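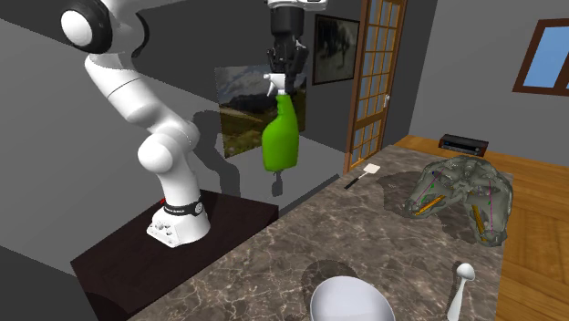
Can a student with no background in programming learn to set up a robot task in a single term?
Most of ours could, provided the first few weeks were spent in simulation, where a mistake costs nothing more than pressing reset, and provided there was always somebody in the room who was happy to be asked the same thing more than once.

Figure 2. A simulated arm holding a green spray bottle above the marble-patterned countertop. A spatula and a spoon also lie on the counter.

4. The classroom project at Tromedham

4.1 How the course was arranged

The question above is the one we were asked most often by colleagues when we first proposed the course, and it is a fair one, so we have let it stand at the head of this section. The course ran over one autumn term at Tromedham, in the long room above the library, and it was open to anyone in the second year who cared to put their name down. We had expected the engineers. We had not quite expected the two students from textile design, or the geographer who told us in the first session that she had come in mainly to get out of the rain and then stayed until November and beyond, and it is a pleasure to report that these were among the people who taught us most about our own teaching.

Students worked in pairs. Each pair was given a copy of Verkgate, the simulation package we had been putting together over the previous year, along with a folder of rooms, a folder of household objects and a rather long handout which we shall come back to, with some embarrassment, in Section 4.3. A pair's job was to choose a task that could be said in one plain sentence, such as moving the bottle to the other end of the counter, and then to arrange the room, place the objects, guide the arm through the task by hand and save each attempt as an episode. By the end of term the class had gathered 2,000 episodes between them, which was a good deal more than we had dared to write down in the proposal.

We kept the afternoons loose on purpose. There was a short talk at the beginning, seldom longer than the kettle took, and after that the pairs simply got on with it while we wandered from table to table. Kadri Rebane, who had built most of the rooms in Verkgate and knew their oddities better than any of us, took on the larger part of the wandering, and a great many of the observations reported below come from the notebook she kept in her cardigan pocket.

4.2 Choosing and placing objects

It would be easy to suppose that the hard part for a beginner is moving the arm. In our class the arm gave much less trouble than the tabletop did. Students took to the controls quickly, some of them within the first hour, and were soon talking about wrists and elbows as if they had been doing it for years. What slowed them down was deciding where things ought to go.

The spray bottle in Figure 2 is a good case. It has a trigger nozzle at the top, then a ridged neck, then a broader body, and every pair that chose it had to settle where the fingers should go. Taking hold of the head, as in the figure, leaves the body of the bottle free below the gripper, and students who meant to stand it down again on its base tended to like this. Others preferred the body, on the grounds that this is how one would carry a bottle across a real kitchen, and there was a lively and very good-humoured argument about it that took up most of one afternoon. We did not try to settle it. Both ways of holding were kept in the collection, and each pair wrote a short note saying which they had used and what they had been hoping for.

Flat things were another matter altogether. The spoon and the spatula look harmless enough, and nearly every pair picked one or the other for a first attempt, thinking it would be simple. A thin object lying on a counter leaves the fingers very little to close on, and if the arm comes down a shade too far it meets the counter instead. We watched this happen so many times that we eventually moved cutlery to the fourth week and asked beginners to start with something tall. The change was made halfway through the term, so we cannot offer a tidy comparison, but the room certainly became a more cheerful place.

We also asked students to vary the layout between attempts, and to do it properly. Left to themselves, people are inclined to nudge an object by a finger's width and call it a new arrangement. Kadri's remedy was a cloth bag of folded papers, each with an instruction on it (turn the bottle, swap the spoon with something larger, move everything towards the door), and a pair had to draw one before every fresh batch. It was a homely sort of randomisation, and the software could have done it for us in a moment, but we found that students who drew the papers themselves could explain later why variety mattered, and that was worth the extra minutes.

4.3 What we would do differently

The handout was too long. It ran to 80 pages, it began with a chapter on coordinate frames, and we have reason to believe that very few people reached the end of it. A version for the next class is being written by two of this year's students, who have been firm with us about the length.

We would also bring the light and the shadows into the teaching much sooner. In the first weeks several pairs judged the height of a held object by its outline alone, and were puzzled when it came down somewhere other than they had meant. Once they had been shown how to read the shadows, and how to swing the view round to the side before lowering anything, their placing improved noticeably. This took ten minutes to teach and we are sorry that we left it until the middle of term.

Finally, there is the matter of checking. Of the full collection, 400 episodes were gone through by hand by a second pair who had not recorded them, and the talk that came out of these sessions was some of the best we heard all term. Students were far more exacting with one another than we should ever have been. They asked why an arm had paused, whether a bottle had been set down or merely let go, and what the plain sentence at the start had promised. Next year each pair will begin checking in the second week, and a sister class in Cáceres has agreed to exchange episodes with ours so that the reviewers are looking at work by people they have never met.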